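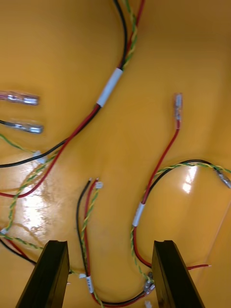
Keeping Household Papers for Appliances and Small Equipment

July 2026

Readers of this blog have written at various times to ask how the household records are kept at my address in Tindine. The matter was set out briefly in an earlier post on moving house, and several points in that post have since been revised. The following account replaces it. It deals only with papers relating to appliances, tools and small equipment. Tax records, medical records and papers relating to the car are kept separately and are outside the scope of this post.

Background

When I moved into the house on Mestia Street, the previous owners left a kitchen drawer full of papers. It held manuals, warranty cards, delivery slips and a large number of receipts, most of them faded past reading. The drawer was a kind gesture and it was used often in the first year. It was also the reason a new system was needed. When the boiler stopped in a cold week, the manual was found at the bottom, under the papers for a boiler that had been removed long before. The two manuals were alike on the outside and the wrong one was read first, for most of an evening.

The papers were then taken out and sorted on the dining table. The full count, including duplicates, came to 317 sheets and booklets. Of these, 80 related to items still in the house. The remainder went into the recycling, apart from a handful of old booklets with handsome covers, which I have kept for no practical purpose.

What is kept

For each item in the house the file holds a proof of purchase, the manual in English, and a single cover sheet. The cover sheet gives the model number, the serial number, the date of purchase, the name of the seller and the length of the warranty. Repairs are written on the same sheet, in pencil, with the date and the price paid.

The cover sheet has proved to be the most useful part of the arrangement. Repair firms ask for the model and serial numbers at the start of every call, and on most large appliances those numbers are printed in places that are hard to reach. The plate on my washing machine is inside the door frame. The one on the refrigerator is behind the vegetable drawer. The plate on the Skornard dehumidifier is underneath, and the dehumidifier cannot be turned over without first being emptied, a step which I have forgotten on two occasions.

It is recommended that the numbers be copied down on the day of delivery, before the item is pushed into place.

What is not kept

Manuals in other languages are removed at once. A booklet in many languages often comes apart neatly along the fold, and the English pages may then be a small part of the original. Advertising, registration cards and offers of extended cover are not filed. Quick start sheets are kept only where the full manual was not supplied in print.

Receipts for items under $10 are not kept after the first month. This limit was raised from a lower one last winter, when it was noted that the file contained receipts for three potato peelers.

Receipts on thermal paper

A large part of the work concerns receipts. Most shop receipts are now printed on thermal paper, and the print does not last. Heat, sunlight and plastic sleeves all shorten its life. In my own file, receipts kept in clear plastic pockets were among the worst affected, and several had gone completely blank. The paper envelopes did much better.

The practice in this house is to copy each receipt on plain paper on the day of purchase and to staple the original behind the copy. The copier at the Tindine public library is used for this purpose. A photograph taken with a telephone is an acceptable substitute, provided that it is moved out of the general run of photographs and given a sensible name. For a long time mine were not, and a receipt for a vacuum cleaner was finally located between two pictures of a lake.

Where the purchase was made online, the order confirmation is printed. It is true that the seller's website will usually hold a copy. Accounts are closed, however, and sellers go out of business. The shop where my dehumidifier was bought has since become a bakery, and its order pages went with it.

Arrangement

The papers are kept in a Roman box file with a spring clip. There are two such boxes, one for the kitchen and laundry, and one for everything else. Within each box the items are in alphabetical order by the common name of the item, so that the kettle is under K. Filing by manufacturer was tried for a year and given up. It required one to remember who had made the toaster, and in the middle of a breakfast with no toast that is a hard thing to recall.

Each item has one paper envelope with the name written at the top right corner. The boxes stand on the lower shelf in the hall closet – a dry place, away from the water heater. Nothing is kept on top of them. This last rule is the one most often broken, and by me.

Instruction sheets for small kits, chargers, lamps and similar items were at first given one envelope each. This led to a great deal of thin envelopes. They now share one envelope marked Small Electrical, with a list of contents on the front. The list is in pencil and is corrected whenever something is thrown out.
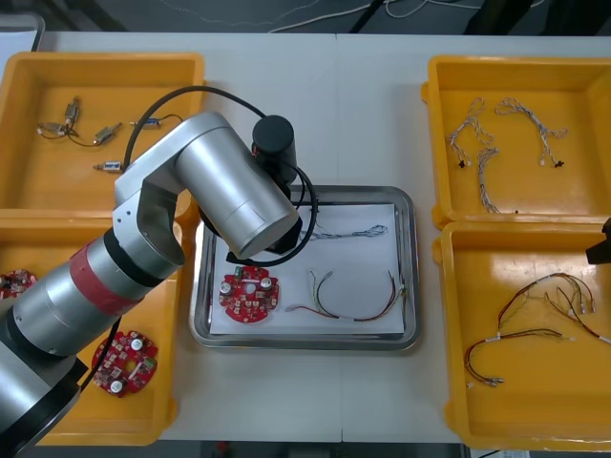

How long should the papers for a discarded appliance be kept?

Three months after the item has left the house is enough in most cases. That allows time for any dispute over collection, trade-in or a final repair bill to be settled. If the item was sold or given away, the manual should go with it, and only the proof of purchase need be kept back. Papers connected with an insurance claim are a separate case and should be kept for as long as the insurer advises.

The yearly review

The boxes are gone through once a year, in June. The month was chosen because few appliances are in heavy use and the dining table is free. The review takes one afternoon. Each envelope is opened, the cover sheet is read, and the item is looked at in its place in the house to confirm that it is still there. This may sound like an excess of care. At this year's review, two envelopes were found for a hand mixer that had been given to a relative, and no envelope at all was found for the hand mixer now in use.

Warranties that will end before the next review are marked on the kitchen calendar one month ahead. The purpose of the mark is to prompt an inspection while a claim can still be made. Door seals, hinges, feet, cords and handles are looked over, and any unusual noise is given proper attention. I have made one successful claim under this practice, for a dishwasher rack whose coating had begun to lift. The maker replaced it without charge. The claim form asked for the serial number, the date of purchase and a copy of the receipt, and the whole envelope was simply carried to the desk.

Cost

The outlay was modest. The two box files, a pack of envelopes and the copying came to $40 in the first year, and there has been little expense since. The greater cost was in time, and the larger part of that was spent on the original drawer. Readers starting with a smaller drawer may expect a shorter task.

Points still under consideration

Certain questions have not been settled. The first concerns items that were gifts and for which there is no receipt. At present these have a cover sheet with the word Gift in place of the seller, and the date on which they were received. Whether a maker would accept this is not known to me.

The second concerns manuals that exist only online. I have printed the longer ones in part, taking the pages on cleaning and on error codes and leaving the rest. The oven manual was printed in full by mistake and now takes up a third of the kitchen box. It has not been decided whether to thin it out or to buy another box.

The third is the garden shed. The papers for the mower and the hedge trimmer are still in a biscuit tin on a shelf there, together with some seed packets. They should be brought indoors before the damp weather, and a further note will be posted once that has been done.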